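The walking number

I gave up on the step counter in July, after wearing it for most of the spring, and several people have asked why, in the tone you'd use to ask why somebody had stopped brushing their teeth. So I'd like to set out my complaint properly.

The thing was a Cido, the cheap grey one with the rubber strap. I got it through the Comside scheme, where you wear the band and they knock a bit off your cover if you behave. Leanne Penrose at work had been on it since the winter and kept telling me how well it was going. She'd had a free cinema ticket. I like the cinema, I walk a fair bit anyway, and I thought I'd be paid for doing what I already did. That should have been my first warning. Insurance firms aren't known for buying people popcorn out of kindness.
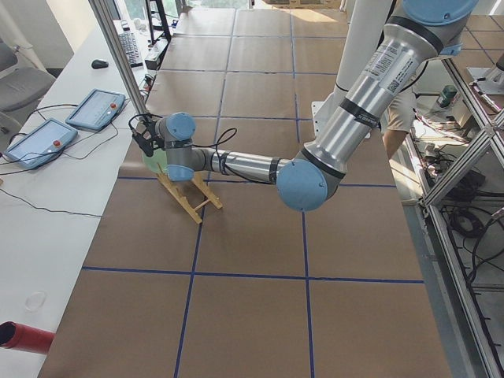
Vol. 14, No. 438

My first full day on the band was a day I'd have called active. I walked to the station, walked up the hill at the other end because the bus had just gone, went out at lunch for a sandwich, and in the evening I dug over the bed by the back fence until my shoulders gave out. The band gave me 3898. I went and looked at it again after my bath to see if it had changed its mind.

The next day I had a cold coming and spent most of it in an armchair with a blanket, sorting a box of old photographs and getting up for tea. 3405. I'm no statistician, but if a hill, a lunchtime and an evening with a spade come out as 493 steps more than an armchair, I'd like to know what's being measured. My guess is wrists. I talk with my hands, and I had been on the phone to my sister.

I wrote to the help people. Stepan Chornovol replied, perfectly politely, to say the band uses movement patterns to recognise walking and that I should make sure the strap was snug. I made sure the strap was snug. It left a red mark and the numbers went on doing as they liked. I wrote again asking whether digging counted. He said gardening might be recorded as "other activity". I asked where I could see other activity. There hasn't been a reply to that one.

Where the target comes from

Everybody quotes ten thousand at you as if it had been brought down from a mountain. I've read a few people now who say it started out as a sales line for an old pedometer, and that the studies were done afterwards, once people were already chasing it. I can't swear to every detail of that story and I notice that the people who tell it are often selling some other number. But it's telling that when I asked three keen step-counters where theirs came from, I got "doctors", "Japan" and "it's just known".

I've nothing against walking. Walking is the best thing I do all week. My quarrel is with a round figure that's meant to suit a postman of thirty and a woman of eighty with a new hip. Leokadia Gajewski, who taught me German years ago and still goes up to the allotments every morning with a trolley, would get a frowning face from the Cido by teatime. I'd back her against anyone on the Comside leaderboard.

Oh yes, there's a leaderboard. You're put in a "circle" with other members, and mine had a man called Boris Matoušek at the top of it every single week. I never met Boris. I know only that he was doing numbers at one in the morning that I'd be pleased with on a walking holiday. Perhaps he works nights. Perhaps he has a large dog. Leanne thinks he's got it strapped to the dog, and after watching his totals for a month I've come round to her view.

What it did to the walks

I could have put up with a silly number if it had left me alone, but it didn't. By the end of May I was going the long way round to the post office, along the dual carriageway, because the long way was worth more. The short way goes past the churchyard and there's a bench. I like the bench. I'd stopped sitting on it.

The worst was Bunuvar. We'd rented a place there for a week, four of us, and the path along the cliff is as good as anything I know. Juraj Tichý wanted to stop and watch the boats come in. I stood beside him shifting from foot to foot like a child who needs the toilet. He asked if I was all right. I said I was only keeping my numbers up, and he gave me a look that I've thought about a good deal since.

The band was flat the next morning. I'd left the charger at home. I had the best walk of the year, I have no idea how long it was, and my app has that day down as a blank with a sad little message about getting back on track.

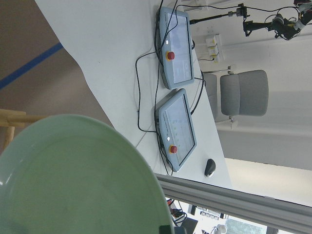
The shoes

I should own up to the shoes. Once you're counting, you start to believe you're in training, and people in training need kit. I bought a pair of Zeman trail runners with a sole like a tractor tyre, at a price I told my husband was lower than it was. The label promised to "return energy with every stride". Return it to whom? I wore them on the road to the station, which has no trail in it. They squeaked in the supermarket. They've been by the back door since, and I put them on to take the bins out, so I suppose the bins are getting some of the energy.

I had a perfectly good pair of old lace-ups and I've gone back to them.

What I got out of it

To be fair to Comside, which I don't especially want to be, they did pay up. The cover came down by a little for one quarter. I also got the cinema ticket, for a weekday afternoon, at a branch I'd have needed two buses to reach. It ran out before I used it. When I rang to leave the scheme they asked me for a reason and read me a list, and none of the reasons on it was "I don't believe you", so I'm down as "lifestyle change".

What bothers me more is what they got. They had several months of when I woke up, when I sat down and which evenings I was out. I did read the terms, later than I should have, and there's a paragraph about "partners" that goes on for some time without naming any of them. Leanne says she's nothing to hide. Neither have I, but I still draw the curtains.

I know the argument on the other side, because my brother-in-law makes it every time we see him. He says the number doesn't have to be right, it only has to get you off the sofa, and that he's lost a stone. Good for him, and I mean that. If it gets you out of the house, wear it on both wrists. But he'd also given up bread, which he leaves out of the story, and he got a puppy in March.

The band is in the kitchen drawer with the dead batteries and the takeaway menus. Every so often I pick the drawer up and shut it hard, and I expect that's a few more for the total.

Comments are open below, though if you're going to tell me about the heart rate feature, Leanne has already done it.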